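Ground Rules for a Kitchen Robot
Project report, Skedard student robotics group
Written by Jinfeng Kang

Why we wrote a rule book

When our group started on the kitchen project in February, everybody wanted to work on the fun part. We had a two-armed robot, a fridge, a long white counter and plenty of ideas about drinks. What we didn't have was any agreement on how people should behave near the robot, what counted as a proper run, or when somebody was allowed to press stop. In the first fortnight two of us gave the robot different starting positions on the same afternoon, and then spent an evening arguing over whose results were right. Neither of us had written anything down!

So my part of the project became the rules. I thought it would be dull and I was completely wrong. Writing a good rule means you have to understand the job properly, and I learned more about robots from arguing over one sentence of our stop rule than I did from a whole term of reading.

We called the rule book Trisar, and the small logging program that goes with it is Kudo. Trisar began as 200 words on one side of paper. It is now 2000 words long and has 13 rules, grouped under people, space, handling and records.

Rules about people and space

Rule 1 says that one person is in charge of each run, and that person does nothing else. They don't type, they don't film and they don't fetch things. They stand where they can see both arms and they keep a hand on the stop button. Before this, we used to have somebody "sort of watching" while fixing a bug on a laptop. 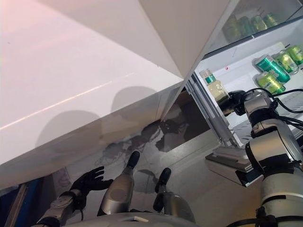
Rule 2 covers the floor. We taped a line around the reach of both arms with an extra arm's length added on, and while the motors are on you stay outside it. The fridge made this harder than I expected. An open door or drawer changes where a person can stand and how quickly they can get away, so the rule now says the way out has to be clear with everything open. We walked it ourselves, with the motors off, pretending to leave in a hurry. It was silly and very useful.

Rule 3 is my favourite because it is so short: say it out loud. "Motors on." "Going in." "Stopped." Everyone in the room repeats it. We felt daft for the first few days and now I can't imagine working without it. I've even caught myself doing it at home with the oven.

Rules about the hands

The hands have rules of their own. They have a lot of joints for their size, and a finger can look fine from the other side of the room when it isn't. Rule 6 asks for a check before the first run of each session: open, close, each finger by itself, thumb last. Whoever does the check looks along the palm for crumbs, grit or a loose cable, and writes their initials in the log.
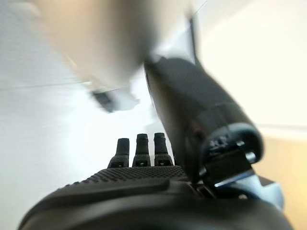
The first version of Rule 6 said "check the hands carefully", and that was no good at all. Carefully meant ten seconds to one person and ten minutes to another. We rewrote it as a list of movements in a fixed order, and then gave it to a friend on another course to try without any help from us. She got stuck at the third step. We changed the wording, she tried again and got through it. If you're writing rules for your own project, please do this! Find somebody who has never seen your robot and keep quiet while they read.

Rule 7 is about what the hands may hold. Sealed containers only, no knives, nothing that has just come off a hob. Ustura, the older student team whose workspace we share, had a rule saying "no dangerous objects", and we borrowed it at first. The trouble is that people disagree about what's dangerous. A list is less elegant but you can settle an argument with it.

Rule 8 says one arm moves at a time near a person, both arms may move together only when the taped area is empty, and any change to speed has to be read back by a second member before it goes in.
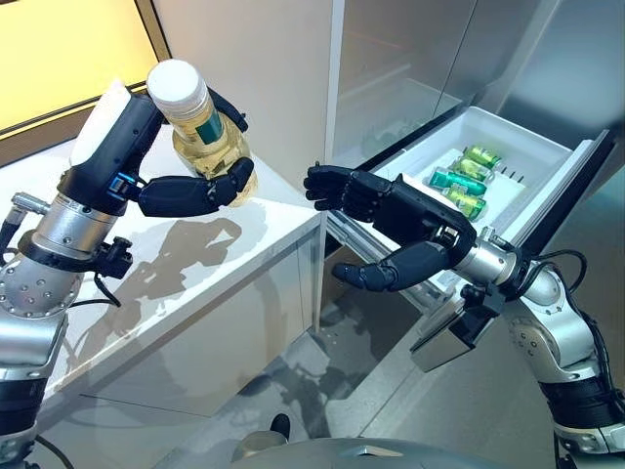 We argued about Rule 8 for longer than all the others put together. Some of the group felt that it slowed us down for no benefit. I still think it's right, but I understand the complaint, and we've agreed to look at it again once there is more in the log. Any member can ask for a rule to be reviewed. They have to bring a suggested new wording with them, and that has cut down the grumbling quite a bit.

Rules about records

Kudo keeps a line for every run: who was in charge, what the task was, what the robot was holding, how it ended. "Ended" has only three choices, which are finished, stopped by person and stopped by robot. There is a free text box after that, and the text box is where all the interesting things are. So far we have 138 runs in there and I've read every one of them.
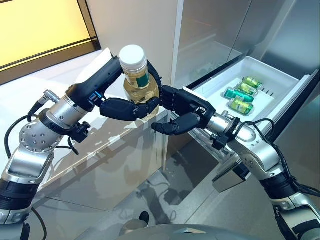
Passing an object between hands needed a rule to itself, and Rule 11 is the newest. It says that the first hand keeps its grip until the second hand is confirmed to be holding, and that the person in charge calls the handover aloud. Writing it made us look closely at where fingers go on a bottle. With the left hand wrapped around the lower part and its thumb across the front, the cap and the shoulders stay in plain view, and the second hand has to come in from the side. We put that into the rule as the normal grip: low on the body, cap visible. It also helps whoever is filling in the log, who can name the object without walking over to look at it.

What I would change

The records section is too long. New members skip it, and I don't blame them. I'd like to move half of it into Kudo itself, so that the program asks you the question at the right moment and you don't have to remember the rule.

I'd also start earlier. We wrote Trisar after things had already gone a bit wrong, and a few habits were hard to shift by then. One page on the first day would have been enough to get going.

Next on my list is a rule for spills. There are two drafts so far, and we disagree about whether the mop belongs inside or outside the tape.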